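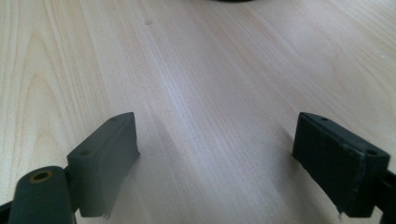 How do you get one paper cup off a tall stack without three more coming along with it?

Keep the stack upside down, steady the second cup by its rim with one hand, and give the top cup a small twist as you lift.

The Cup Table

Lena Domański told me that in my first five minutes in Nestdale, before she told me her name or where the bathroom was. I had come in out of the sleet with one suitcase and a letter saying there was a room over the shop, and she was standing behind a square table with a tower of white cups on it, and she looked so happy to see somebody with two hands.

"Twist," she said. "You feel it? It lets go all at once."

I did feel it! It was the tiniest thing, a sort of papery sigh, and then there was a cup in my hand that hadn't been in my hand before. I handed it to her and she filled it and handed it right back to me, and that was my first taste of prakunness.

I should explain prakunness, though people in Nestdale never bother. You take plums that have been dried over the stove until they're nearly black, and you simmer them with barley and orange peel and something Lena called the little bark, and you keep it going all day in a pot you could bathe a baby in. It comes out the color of an old saddle. It smells like every good kitchen you were ever in as a kid, all of them at once, and the first sip is so sour you think there's been a mistake, and then the sweetness comes up behind it like a friend putting their hands over your eyes. I drank mine standing in my wet coat. I asked for another.

"You live here now?" Lena said.

I said I supposed I did.

"Then you're on cups."

The shop was Hodžić, just the one word over the door, and it sold rope and lamp oil and seed potatoes and school notebooks. There had been a Mr. Hodžić once. He had left the place to his niece and the niece had left it to Lena, who was no relation but had been behind the counter so long that it would have been strange to ask her to move. On Prakunness Night (the drink and the night have the same name, which confused me for weeks) the shop shut at noon, and everything that could be rolled or dragged was rolled or dragged into the back, and the cup table came out.

I loved that table right away. It was square and pale and plain, with a grain so faint you had to tip your head to catch it. Lena wiped it down with vinegar and then went over it again with the flat of her hand, slowly, the way you'd stroke a horse. She said a cup will find any crumb on a table and sit on it crooked, and a crooked cup of prakunness on a plum stain is how the hem of Mrs. Arden's wedding dress came to be brown.

"She got married in a brown dress?"

"She got married in a white dress with a brown hem. It was very nice. People copied it."

What I wanted to know, as the windows steamed up and the first boots came stamping down the hill, was why paper. There were shelves of good thick mugs right behind us. I must have looked at them, and Lena caught me looking.

"A mug you have to bring back," she said. "With paper you can walk off with it. You can take it home to somebody."

And that's what they did. All evening long people came in, drank one, and went out with another held against their chests, off up the hill to whoever couldn't come down. I saw a boy carrying his so carefully that he walked right past his own gate. I saw a man with enormous gloves who couldn't feel the cup at all and had to keep looking down to check that he still had it. I was on cups and I was flying. Twist, lift, turn it over, set it down. Twist, lift, turn it over. Lena poured with a ladle that had been her grandmother's, never a drop on the wood, and talked the entire time, to me and to everybody and to the pot.

I'd had a lousy winter up to then. I don't want to go into it. But I remember noticing, somewhere in the thick of it, with my sleeves pushed up and my fingertips gone soft from paper, that I hadn't thought about the winter in hours.
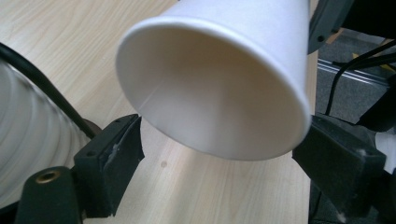

The Year the Cups Didn't Come

Nestdale had 1,253 people in it then, according to the sign at the bridge, and the cups for Prakunness Night came up from Cernlow on the supply truck. Cernlow was the big town, down where the river flattened out. It had a station and a dentist. The order was always the same, 400 cups in long sleeves, and it always came the week before, and Lena always put it under her bed where the mice wouldn't think to look.

My second year, the road went out. It wasn't dramatic. A piece of hillside got tired and sat down across both lanes, and the truck driver called from the far side of it to say he had the lamp oil and the potatoes and the cups, and did we want him to leave them there or take them home?

"Take the potatoes home," Lena told him. "Leave me the cups."

So we went and got them! I have done some grand things in my life, I have seen whales, and I'd still put that walk near the top. Two hours down in the rain with the rope from the shop over Lena's shoulder. The slide was all red mud and small trees lying on their sides with their leaves still on, and the driver was a dot in a yellow slicker on the other side, waving a sleeve of cups over his head like a baton.

We tried throwing. He had a good arm, but a sleeve of paper cups is mostly air, and the wind took the first one and laid it gently in the river, where it floated off toward Cernlow looking perfectly content. Lena laughed so hard she had to sit down in the mud. Then she tied a stone to the rope and threw that, and he tied on a sleeve, and we pulled it over hand over hand, bumping along the tops of the little trees.

I still think about how they looked when we got them home and slid them out of the wrapping. We'd both been sure they would be pulp. The outer ones had gone soft at the lip, and Lena set those aside for starting seeds. But farther in they were as clean and white as if there were no such thing as mud. She put the first good stack into its wire holder, upside down, and turned the holder a little on the table until she liked it. Then she turned it a little back.

"There," she said. "Look at that!"

I looked. I really did look. There's a pattern that stacked cups make, rim over rim over rim, thin and even, like the edge of a new deck of cards or the gills on a mushroom. I had handled so many cups by then and had only ever seen the one on top.

With the seed-starting ones out and the river one gone, we were short, and everybody in Nestdale knew it before we'd even gotten our boots off. Lena worried about that. She worried out loud all morning while she stirred. People who came down the hill would have one cup, she said, and they'd have to choose whether to drink it or carry it home, and what kind of a night was that?

She needn't have. They drank theirs and then held the same cup out to be filled again, and carried that one up the hill, and then (this is the part I like) they came back down with it. The boy who'd walked past his gate came back four times. He said his grandfather wanted more, and then he said his grandfather wanted to know if there was any orange peel left at the bottom, and on the last trip he had his grandfather with him, in slippers, inside an overcoat, inside a blanket, holding the cup himself.

"I heard it was good this year," the old man said.

It was very good that year. It was the rain, Lena said. It got into the plums.

The One She Kept Back

Lena always kept one cup out of the stack. I noticed it both years and didn't ask until the third. Everything else on the table was upside down and waiting, and then off to the side there would be one cup standing the right way up with nothing in it, and she worked around it all night. If somebody reached for it she'd put a full one in their hand so fast they forgot.

I figured it was for Mr. Hodžić, or the niece. It seemed like that kind of thing. I'd even made up a little story to go with it, with a train in it, and I'm embarrassed to say I had told it to a few people as fact.

"What?" Lena said, when I finally got up the nerve. "No. That's mine."

"But you never fill it."

"I'm busy!" She waved the ladle at the door, where they were three deep and somebody had started singing. "When would I drink it? I have it after."

"I've never seen you have it after."

"You go to bed," she said. "You're up those stairs the minute the pot comes off. I sit down right here with my shoes off and I have mine, and I look at the table."

So that third year I stayed down. I swept, and I stacked the chairs, and I carried the orange crates out to the porch, and when I came back in she had dragged two stools over and her shoes were lying on their sides by the stove. She steadied the second cup with one hand and gave the top one a twist. It let go all at once. She turned it over and set it down next to hers.
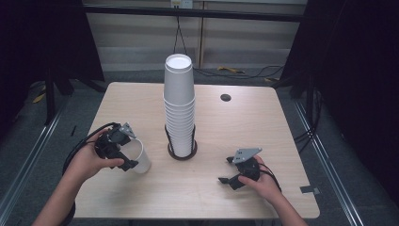
A tall stack in its wire holder, and one cup set upright beside it.

There was a little left in the bottom of the pot, the thick part, with the barley in it. She scraped it out and split it between us, and she was scrupulous about it, a spoonful here and a spoonful there, bending down to check the levels.

"Who had it before me?" I asked. "The cups."

"I did both," Lena said. "Ladle in this hand, cups in this one. It was terrible. I got it all over the floor."

The singing had moved up the hill by then and we could hear it going from house to house, getting a new verse at each one. I asked her what the words were. She taught me the first verse and I got it wrong, and she taught me again, and we were still at it when the stove went out.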